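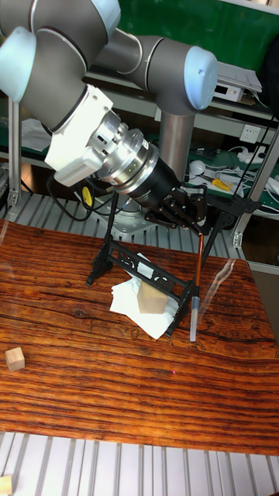

Jamell Kwofie

Brush Finishing Small Wooden Blocks

This procedure applies to the brush finishing of small unpainted wooden blocks at the Sesinstead workshop. It covers the preparation of the table, the care of the brush, and the coating and drying of the block. It does not cover spray finishes or blocks that have already been varnished.

Materials

One unfinished block, pale and close-grained
Absorbent paper tissue or paper towel, white and unprinted
A slim brush with a wooden handle
A clear or translucent cover for the brush tip
A low stand with a crossbar
Sandpaper, 800 grit
Ketico water-based finish, shade 193
A shallow dish and a dry cloth

Colored or printed tissue should not be used under pale wood, as the dye may transfer to the underside of the block.

Preparing the table

1. Wipe the tabletop with the dry cloth. Grit left on the surface will mark both the table and the block.

2. Open one sheet of tissue and lay it in the middle of the working area. It may be left crumpled and folded in several layers. A sheet pulled flat and tight gives the block fewer points to rest on, and a wet face is more likely to stick.

3. Set the stand astride the tissue so that its legs are clear of the block and the crossbar passes over it. The crossbar serves as a rest for the side of the hand. Any stand of this type is acceptable, whether plain or with a cut-out pattern, provided that it does not rock.

4. Place the block on the tissue, partly under the crossbar. Blocks waiting for treatment are kept to the left, on the bare wood of the table, well away from the finish.

5. Keep the brush to the right with its lower end covered. A clear plastic syringe body of suitable width makes a good cover and will hold a thin brush nearly upright – check that the bristles enter straight and are not bent back at the rim. 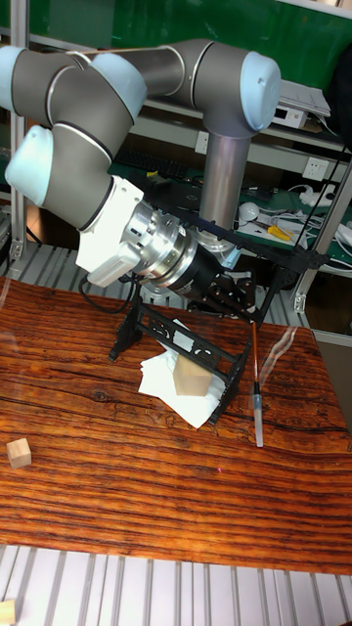
Applying the finish

6. Sand each face lightly in the direction of the grain. Three or four strokes are enough. Wipe off the dust before opening the finish.

7. Stir the finish slowly and pour a small amount into the dish. Return the lid to the container at once.

8. Uncover the brush and dip no more than one third of the bristles. Press out the excess against the side of the dish.

9. Coat the top face first, then the four sides, working from the upper edge down. Draw the brush off the edge at the end of each stroke to avoid a ridge.

10. Leave the block in place for 25 minutes. Turn it onto a dry part of the tissue and coat the remaining face.

11. Rinse the brush in cool water, reshape the tip, and let it dry before replacing the cover.

A second coat may be applied the following morning. Sand again with the same paper, using less pressure than before. Used tissue goes in the lidded bin by the door.

Finished blocks are recorded on Form 552 – enter the shade and the number of coats, and keep the form with the tray until it is collected.

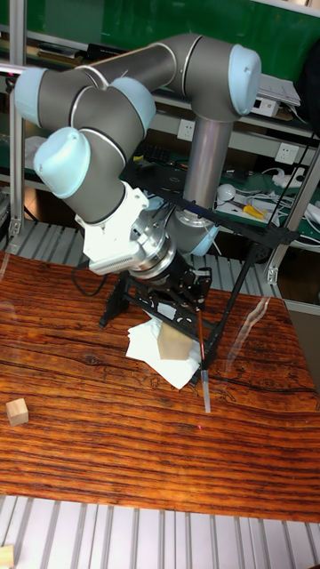

Jamell Kwofie
Workshop Instruction Editor, Sesinstead

Questions about this procedure may be left at the workshop desk. Requests for other shades should be made in writing before the block is sanded. The procedure is reviewed each November, and printed copies from earlier years should be discarded.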